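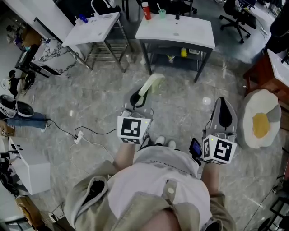
Pale yellow-green cloth, held in the left gripper.

So you've got your first barracks room and your first room inspection coming up. I lived through 6 of those in my first few months, and I failed the first two over dust. Dust! My roommate Junhao Luo and I thought we'd scrubbed everything, and then the sergeant ran one finger along the top of the door.

Start high. Door frames, wall lockers, the top of the fridge, then work down, and leave the floor for dead last. I did the floor first once and had to do it all over again at 0500 (never again).

For the shower, mix white vinegar and warm water half and half, spray the tile, and go get chow. Give it 30 minutes and the soap scum wipes right off. Please don't mix it with bleach, ever. Those fumes will put you in medical.

Sinks and faucets: dry them after you rinse them. Water spots got my buddy Wanting Tian written up, and her room was way cleaner than mine. An old T-shirt works better than paper towels, which leave fuzz all over the chrome.

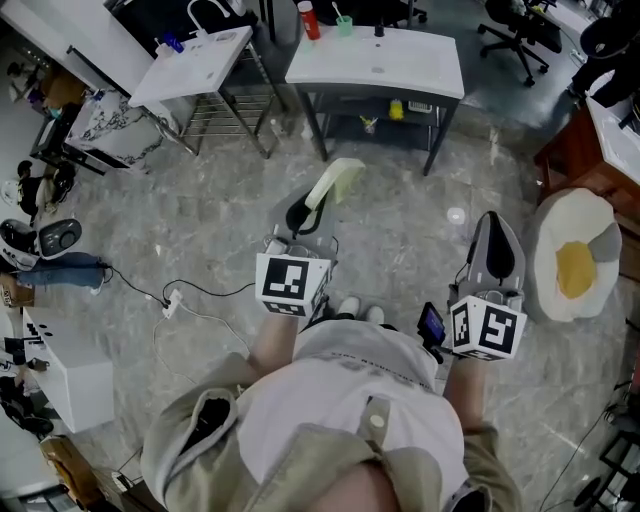

Khaki jacket over a white T-shirt, gray marble-patterned floor.

Boots and uniforms come next. Knock the dirt off your boots outside, brush them, and line them up under the rack with the laces tucked in. Button every jacket in the locker and face them all the same way. I use a cheap lint roller on the sleeves and it takes almost no time.

Oh, and the trash can! Empty it the morning of, then wipe the inside. Same with the microwave – heat a mug of water with a slice of lemon for a few minutes, let it sit, and the old noodle splatter comes off with a sponge.

Last thing before I head out to formation, I pull the fridge drawer and check behind it. I found a burrito back there in February.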